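2nd June — Jarnus oil, cure test on turned bowls

Second coat on at start of shift, 40 mL per bowl, wiped back after three minutes. Batch 2538.

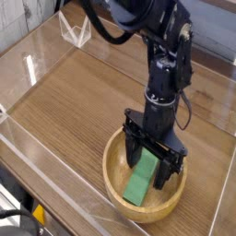

Zineb reckons the February batch skinned over faster and wants the drier content checked before anyone blames the humidity. Fair point. Drier figure not on the Stalten sheet; have asked them for it.

Tack test at two hours: rim dry, inside base still grabs the paper. End grain taking up more than the side walls, as expected.

To do: weigh offcuts again, label the grey tin, third coat only if Renu signs off on the colour.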